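Setting Up a Work Surface With a Mat and Cover Sheet

Posted by Kanyarat Jitpraphai, 11 February 2023

This page covers the preparation of a table for small bench jobs such as gluing, filling, relabeling and repacking. The method uses two layers: a mat that stays on the table and a cover sheet that is replaced when it gets dirty.

What you need

A mat large enough to cover most of the table
Paper or thin plastic film for the cover sheet
A damp cloth and a dry cloth
Low-tack tape

Step 1. Clear and wipe the table

Remove everything, including items stored at the back. Wipe with the damp cloth, then the dry one. Grit left under a mat will show through as a bump and can mark the tabletop.

Step 2. Lay the mat

Set the mat down flat with its front side parallel to the front of the table. Leave a margin of 25 mm at the front so your forearms do not catch on it. A mat that has been stored rolled should be laid curl side down for 9 hours before use. Green is a practical color. Clear offcuts, white caps and metal parts all show up against it.

Step 3. Add the cover sheet

Place the sheet over one side only. The wet or dusty part of the job goes on the sheet and the clean part stays on the bare mat. Choose a sheet in a color that contrasts with the mat. Yellow on green makes the boundary easy to find at a glance.

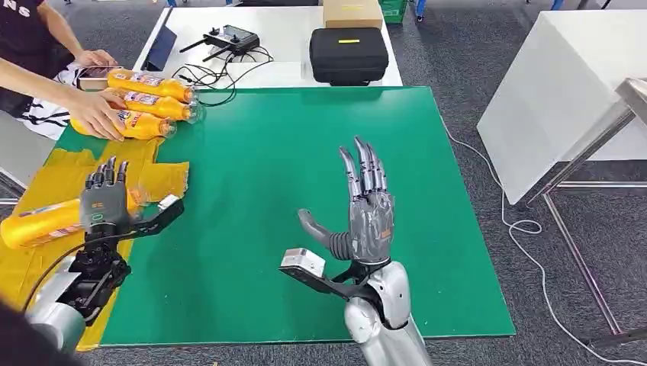
Tape is optional. An untaped sheet wrinkles as things are moved across it, and for most jobs this does no harm. For liquids, tape the two outer corners and fold the inner side up 21 mm to form a low lip.

Step 4. Place bottles

Bottles go on the sheet, never on the mat. Close the cap before laying a bottle on its side, and keep the label facing up if you need to read it during the job. Round bottles can roll, so set them well in from the side of the table.

Step 5. Finish

Take bottles and tools off first. Fold the sheet inward from all sides and lift it away in one piece. Wipe the mat and leave it in place.

Replacing the sheet

Film can be wiped and reused until it tears. Paper should be changed after each wet job. Our table at Sundlow gets a new film sheet every 9 days in normal use. The mat was last replaced in August.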